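Folding and Putting Away Shirts: Frequently Asked Questions
Zistirstead Residents' Laundry Pages

Can I fold on the bed if I don't have a table?
Yes. A made bed gives you more room than most tables. Pull the duvet or sheet flat first, because a shirt picks up whatever lumps are under it.

My bottom sheet keeps sliding when I fold on it. What helps?
Sheet clips. Put one near each corner and check them when you change the bedding. Komska and Stilodano clips both fit the mattresses in our furnished units.

Where do I start with a shirt that came out of the basket in a ball?
Find the two shoulders and lift it by those. Give it one shake, lay it face down, and smooth from the collar to the hem. Straighten the sleeves before you fold anything.

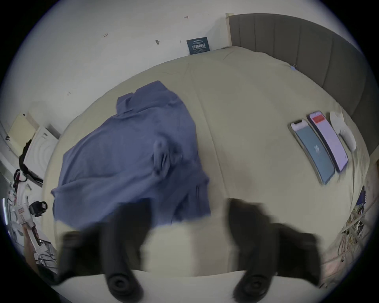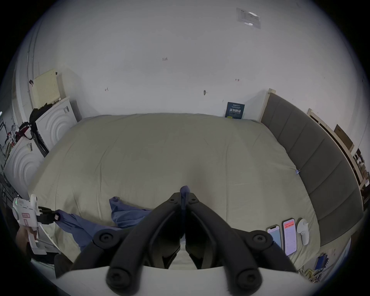
Blue cloth on the bed, still to be folded.

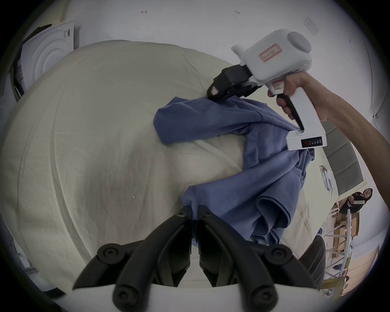
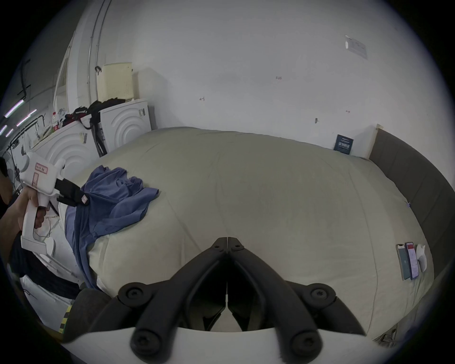 What is the basic fold?
Bring one side in to the middle, lay the sleeve back along the edge, and repeat on the other side. Then fold the bottom up twice. Gunhild Bergmann, who wrote our first laundry sheet, folds in thirds to fit narrow drawers. Either way is fine.

Is it easier with two people?
For sheets and duvet covers, yes. For shirts, one person is usually faster.

Should I clear the bed first?
Move phones and other small things to a shelf or nightstand. They slide into the bedding and end up in the next wash.

How many shirts fit in a standard drawer?
The drawers in the Ibarra dressers hold 18 T-shirts if you stand them on edge. Stacked flat, expect fewer.

Can I leave clothes on the bed overnight?
You can, but damp cotton will mark the bedding. Hang anything that doesn't feel fully dry.

Who do I ask about a missing drawer divider?
Write to Titilayo Nwachukwu at the front office. Replacements go out in July and by request the rest of the year.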